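Kesetti Hold Module for Two-Finger Grippers

Keeps the fingers closed when the power has a wobble. Made at Sodov, for benches where arms carry glass.
Availability: in stock, ships from Vanevstead
Price: ask us, we quote by the pair
Returns: 60 days, any condition short of flooded

Why we make it

We should start with the thing that went wrong, as it's the whole reason there is a product to sell you. One Saturday in July our two-arm bench was working through a long run of picking up a tube rack, turning it over and putting it down again, with Wian Masilela keeping an eye on it from the next room. Partway through, the building's air handling kicked in and the supply to the arms sagged for a moment. The arms themselves behaved perfectly well. They went to their protective stop, brakes on, just as the manual says they should. The grippers, on the other hand, lost their holding current, and the left one opened with a full rack in it.

It was a short fall, and we lost only a few tubes, but there was glass across the bench and some on the floor, and Wian had reached the table before anyone had thought to say "gloves." So a small cut, a long sweeping session, and then a lot of talking over coffee about how an arm can be stopped and safe while the thing in its hand is neither.
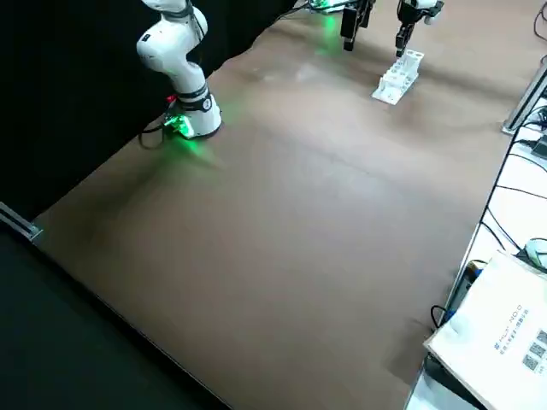

The two-arm bench at Sodov.

What we found

For the first week we blamed the wrong part, and we'd like to save you the same week. The controller log showed a clean stop with no gripper fault at all, so we swapped cables, then a gripper, then (with rather less patience) the other gripper. Everything passed. The log was clean for the simple reason that the gripper had never raised a fault: it had restarted, come back up in its default state, and its default state was open. By the time the controller asked how things were, the gripper was feeling fine and said so.

Once we put a recorder on the supply line we could see it plainly. The dip lasted less than the arm needed to notice anything beyond "stop," and more than the gripper could ride out. If you have ever had a drop with nothing in the log to explain it, please look there first, before you start pulling cables. 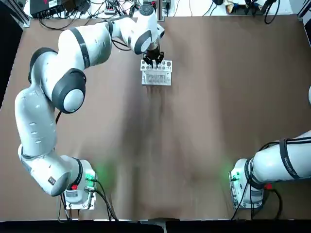

We tried the cheap answers, too. Changing the default to "stay put" helped in part, but with no current in the motor the grip relaxes slowly, and a heavy rack will creep. Squeezing harder before the dip works on a block of metal and is a poor idea with test tubes. What was wanted was a little reserve of power right by the gripper, and something sensible to decide when to use it. Our friends at Czarnecka, who wind the coils for us, had most of the pieces on a shelf already, and the first working board went together on their kitchen table.

How it works

The Hold Module sits in line between the arm's tool connection and the gripper cable. While the supply is healthy it passes everything through and stays out of the way. When the voltage drops it takes over and feeds the gripper from its own store for up to 900 milliseconds, at the same grip force the gripper had when the dip began. That covers any ordinary sag we've seen. If power still hasn't come back, the module tells the controller it is running out, then moves the gripper to whichever state you picked during setup.

It also remembers. After every event it reports the length of the dip and what it did about it, so your log will have a line in it the next morning where ours had nothing. 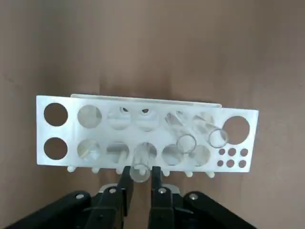 Grip force matters more with a single tube than with a rack, and the module lets you save them separately. Up to four grip profiles can be stored, and your program picks between them with one call. We keep a gentle one for tubes, a firmer one for racks, and two that people in the shop argue about. If you only ever set one, set the gentle one, and test it with something you don't mind losing.

What we've put it through

Before we let the first units go out, Wian built a nasty little box that interrupts the supply at random, and we let it loose on the bench for almost 900 lifts. We had one drop in that run. It came from a connector that had not been pushed all the way in – our fault, and the reason current units have a locking collar. We haven't hidden that drop anywhere in our figures and we're happy to send you the full log if you write and ask. 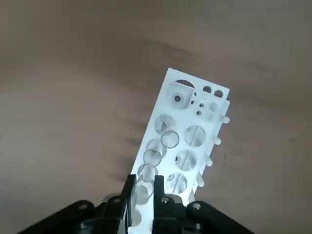 Turning a rack on its end is the hardest thing we ask of the grippers, as all the weight hangs out past the fingertips and any softening of the grip lets it swing. If your work includes that kind of move, do run your dip tests in that pose and not with the rack sitting flat and comfortable.

Please read this part

The Hold Module is not a safety device and must not be counted as one in your risk assessment. It does not replace an emergency stop, a guard, or good sense. Pressing the emergency stop will still stop the arm, and with the module fitted the gripper will keep holding for a short while afterward. Make sure everyone who works at the bench knows that. If a hand could ever be between the fingers, choose the "release on emergency stop" setting, which skips the hold altogether. Units leave us with that setting on, and we'd ask you to think hard before turning it off.

And after any drop with glass in it: stop the arms, gloves first, then look.

In the box

Hold Module with locking collar
Short gripper cable
Mounting strap and screws
Printed setup sheet, large type

Owners of early units without the collar can have one free. Write to the Vanevstead office with your serial number and tell us how many you need.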